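Grerby opens simulation service for gripper testing

3 comments | 15 shares

Grerby has put its grasp simulation service on general offer, after a trial period with a small group of integrators. The service lets a customer test an arm and gripper combination against a part model before buying or mounting any hardware. Accounts opened from August onward get the full version.

The product is sold under the name Tallwood. A customer uploads a part as a mesh file, picks an arm and an end effector from the library, and sets the mass and surface friction of the part. Tallwood then runs a batch of grasp attempts and returns a log of each one, with joint positions, contact forces at the fingers and a pass or fail mark. A standard batch is 100 attempts. Larger batches can be queued but are billed separately.

The library holds 9 arms and 15 grippers at launch. Most of the grippers are parallel-jaw types. Vacuum tools are not included, and Grerby gave no release month for them. Customers can load their own gripper model if it comes with a joint description file, although the company says that models with coupled or underactuated fingers may need manual correction before they run.

Scenes are deliberately bare. The default scene has a plain gray backdrop and no floor or table, so that the only contacts logged are those between the tool and the part. A bench, a bin or a fixture can be added from a menu once the basic grasp has been checked.
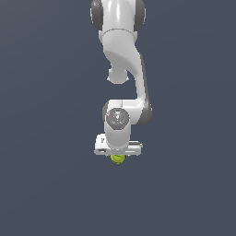 Render: Grerby. A white arm and gripper with a small yellow-green test part, default scene.

"The question people bring us is usually a small one," said Ritu Rastogi, who manages the product at Grerby. "Will these fingers hold this part at this angle. They do not need a full cell model to answer that, and building one takes weeks. We would like them to have the log on the same afternoon."

Rastogi said the part colors carry no meaning in the results and are chosen for contrast with the arm. Users can change them, along with the backdrop and the light direction, without affecting the physics run. Rendering can also be switched off, which shortens a batch considerably on the cheaper accounts.

One of the trial users was Mittal, an integrator that builds small-part feeding stations. Mittal ran its existing finger designs through the service and compared the logs with records from its own test bench. The ranking of the designs matched in all but one case. The exception was a soft rubber cap, where the simulated grasp held and the physical one slipped. Grerby says the current contact model treats parts as rigid and that results for soft or deformable items should be checked on hardware.

Mittal also reported that friction values were the most common source of error. Two of its early batches used the default setting for oiled steel parts and gave pass rates that were far too high. The full version now asks for a friction value before a batch can start - the earlier one filled it in silently.

Access is by monthly subscription at two levels. The lower level covers a single user and stores results for 9 weeks. The upper level allows 8 users on one account, keeps results until they are deleted and adds export of joint trajectories in a plain text format. Both levels run in a browser, with no local installation. Part files stay on Grerby's servers unless the customer pays for a private instance.

Support for running exported trajectories on real controllers is handled by Skasholm, which supplies the conversion tool under a separate license. The tool checks joint limits and speed limits against the selected arm and rejects any trajectory that exceeds them. It does not check for collisions with equipment that was left out of the simulated scene, and the documentation advises a reduced-speed run the first time a trajectory is used.

Existing trial accounts will be moved to the lower level automatically, with stored batches carried over. Trial users who loaded custom gripper models will have to upload them again, as the file format has changed.

3 comments
Share this item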